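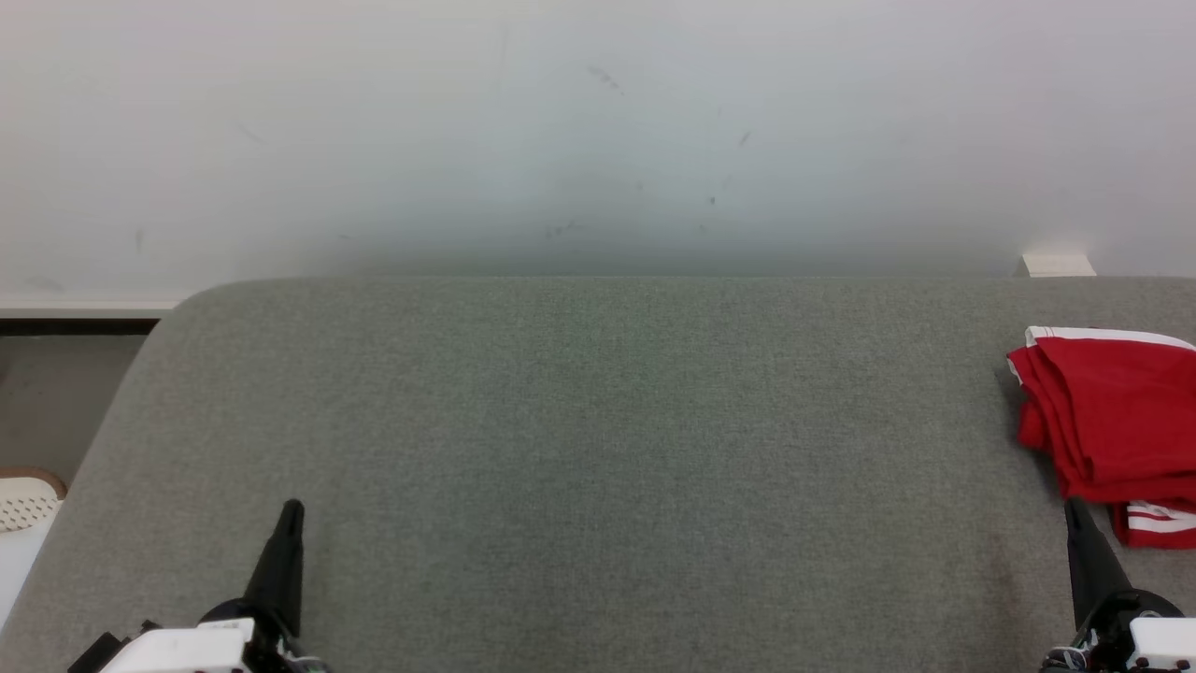
Radcombe Share House Guide
Section 4: Folding and stacking the team tops

Read this before your first laundry shift. Short version for people in a rush: flat surface, one garment at a time, trim side lined up, stack to the right. Long version follows.

4.1 Before you start

1. Clear the padded top. Phones, mugs, keys, mail, the lot. Mugs go back to the kitchen, not the floor.

2. Run your palm over the fabric. Crumbs and lint come off with the sticky roller (hall cupboard, second shelf). The weave holds onto lint more than you'd think.

3. Wash and dry your hands. Sunscreen marks don't come out of white trim. Ask Kobina Kwofie, he has tried everything.

4. Check the tops are bone dry. Seams and collars too. If a collar feels cool, back on the airer for an hour.

CAUTION: Red dye runs. Never put a damp red top down on the grey fabric, not even for a minute. Damp ones stay on the airer or over the tub.

NOTE: Marks on the fabric. Dab with cold water and a white cloth, work from the outside in, let it air dry. No bleach, no hot water, no scrubbing. Write it in the laundry book so the next person doesnt have a go at it as well.

4.2 Spreading out

5. Take one top from the basket. Give it a good shake, away from the wall.

6. Lay it face down in the middle of the surface. Collar toward the wall, hem toward you.

7. Smooth from the centre out with flat hands. Sleeves straight out to the sides.

8. Trim twisted? Pull it straight now. Much harder once it's folded, and the twist sets in overnight.

If a top is too far gone (chewed hem, trim coming away), put it to one side and see 4.5. Don't fold it in with the good ones.
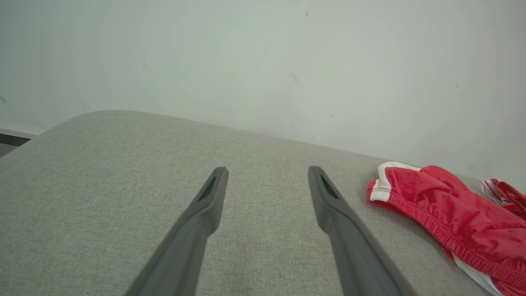
4.3 The fold

9. Left side in to the middle. Sleeve back on itself so it sits inside the body.

10. Right side the same. Both edges should meet, no overlap.

11. Hem up to just under the collar. One go, don't roll it.

12. Fold in half again if it's an adult size. Kids' sizes stop at step 11.

13. Flip it. Front faces up, white trim showing.

4.4 Stacking

14. Stack goes at the right hand end. Trim all facing the same way, so whoever hands them out can see what they're grabbing.

15. Keep stacks low. If it leans, split it in 2.

16. Don't shove the stack up against the wall. The paint scuffs and the fluff sticks to it. Leave a hand's width.

NOTE: Full set is 31 tops. If you come up short, check the dryer drum and behind the airer before you message everyone.

CAUTION: No sitting on the surface while there's a stack on it. The padding tips everything toward you.

4.5 Repairs and leftovers

17. Damaged tops go in the mending bag on the back of the door. Pin a note on with whats wrong.

18. Hayley Birkett does the mending in December and again before the season starts. Urgent ones, ring her, don't text.

19. Odd socks: tub under the sink.

4.6 Packing away

20. Carry stacks with both hands underneath. Locker 931, bottom shelf for adults, top shelf for kids.

21. Roller back to the hall cupboard. Sign the book.

Next: Section 5, Bibs and Training Gear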